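We finally have the pick-and-place task in a state worth writing down. The club signed up for the Wandeck student round in June, and our entry is the tabletop exercise: one plate, one bottle, two arms, no help once it starts.

Augustina Akpalu rewrote the grasp planner over the Easter break. The old version closed all the fingers at the same rate, so light plastic rolled away before the thumb got there. Hers closes the thumb first — slower, but it wastes fewer runs. The log now holds 3,000 attempts, of which 1,958 passed under the Wandeck rules. 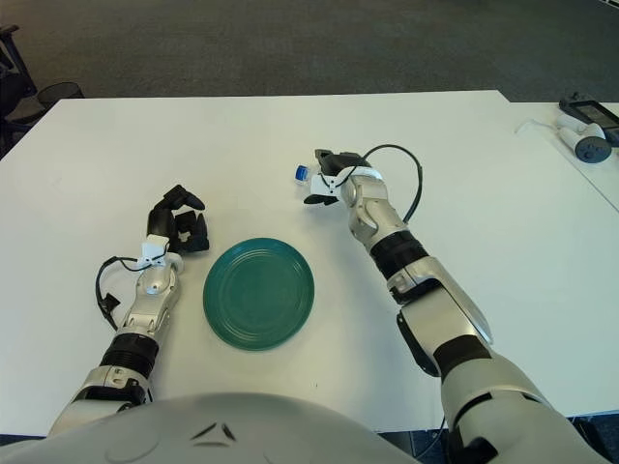
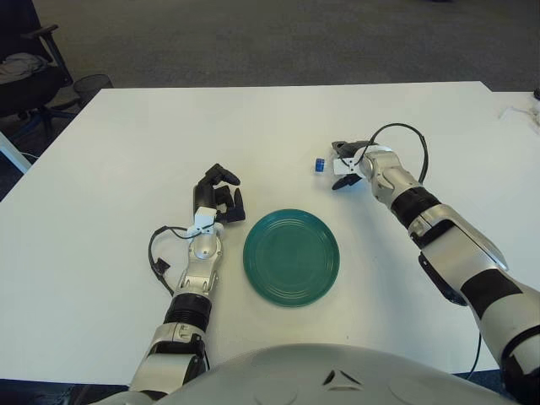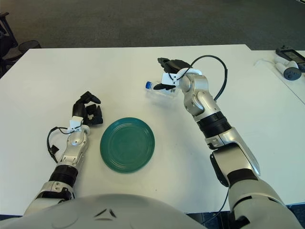

*Right arm at work, left arm parked by the plate. Fingers open in the second shot, bottle gripped in the first and third.*

The remaining trouble is timing. Elba Valdebenito traced a two-second pause to the wrist controller, which waits for a force reading it has already been sent. She has a patch on the Owusu branch and I'll merge it when the unit tests pass.

After that I want to try the left arm on the plate. The rim is shallow and our finger model is poor at low angles, so I expect a few bad evenings.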